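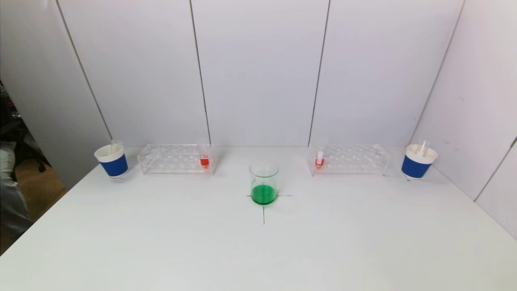

Ghada Rizk once said she could tell whether a bench result was worth reading before she got to the numbers, just from whether the writer had bothered to put units at the top of the column. Harsh maybe. But she marked lab books at Widarby for years and very few people argued with her for long.

Chapter 7
Writing It Down

In this chapter
Why the notebook comes before the report
What goes on a page and what stays off it
Fixing mistakes without hiding them
Tables, labels, units
The Hostska water problem (worked through in 7.3)

You have done six chapters of measuring by now. Volumes, masses, temperatures, a bit of titration. Most of you wrote the results on whatever was close – the back of the handout, a paper towel, your hand. Fine for a first go. Stops being fine here, since everything from Chapter 8 on uses numbers you took weeks earlier, and you will need to know what they meant.

A lab notebook is a record made at the time. Those last three words carry most of the chapter. Not copied out neatly that night, not filled in from memory at lunch. You write while the thing is happening, and the page gets ugly. Good. An ugly page with a time next to each reading beats a clean one with no times at all.

7.1 A page that went wrong

Start with a bad example, we learn faster from those. A student group took samples from the Bistorau at 14 points along the bank in September, starting up by the bridge and finishing near the mill at Hostska. They tested each one for pH and for nitrate. The pH column was good. The nitrate column had 14 numbers in it, three of them crossed out so hard the paper tore, and no unit anywhere.

Milligrams per liter? Of nitrate, or of nitrogen in the form of nitrate? Those two differ by a factor of more than four. One reading makes the river look fine and the other makes it look like somebody should be making phone calls. The group split down the middle on which they'd used. The test kit box would have settled it but the box had gone out with the trash.

And the torn-out numbers. Were they misreadings? A bad sample? Numbers somebody didn't like the look of? No way to know now. A single line through each, with a word or two beside it ("bottle not rinsed, redo") would of been enough.

They went back and did it again. It rained in between, so the second set couldn't be compared with the first anyway. A whole day's sampling, gone for the want of four letters at the top of a column. 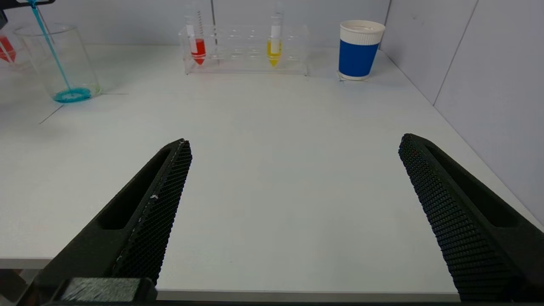

So, the basic rules. Learn them now, we'll pick them apart in the next section.

Ink, not pencil. Bound pages, numbered before you start. Date and start time at the top. A title that says what you are doing, in words a person outside your group would follow. "Experiment 3" is not a title.

Then the purpose, one or two sentences. Then what you used, with concentrations. "Acid" tells me nothing. "Hydrochloric acid, 0.1 mol/L, from the stock bottle" tells me a lot, and if the stock bottle was made up wrong we can trace every result that came out of it.

Label the containers and use the same labels in the book. People skip this one the most. Color is a poor label – solutions change color, that is half the point of them – and so is position on the bench, things get moved. Put a letter on the glass, put the same letter on the page. Done.

Results go in as raw readings. If the buret said 3.40 mL at the start and 21.15 mL at the end, write both. Don't write 17.75 and move on. Subtraction slips are common, and if all you kept was the anwser there's nothing to check it against.

A word about the Laitinen layout, which some of you will have met in other courses. Left page for rough work and sketches, right page for readings and observations. It works well and you are welcome to use it. It isn't required in this book, and the sample pages in 7.4 use a single running column. Pick one and stay with it for the whole term.

Before you go on

Find the oldest set of results you still have from this course. Give it to a person in another group, with no explaining. Ask them to write down what was measured, in what units, and what they would do to repeat it. Keep their answer, you will need it for Problem 6 at the end of the chapter.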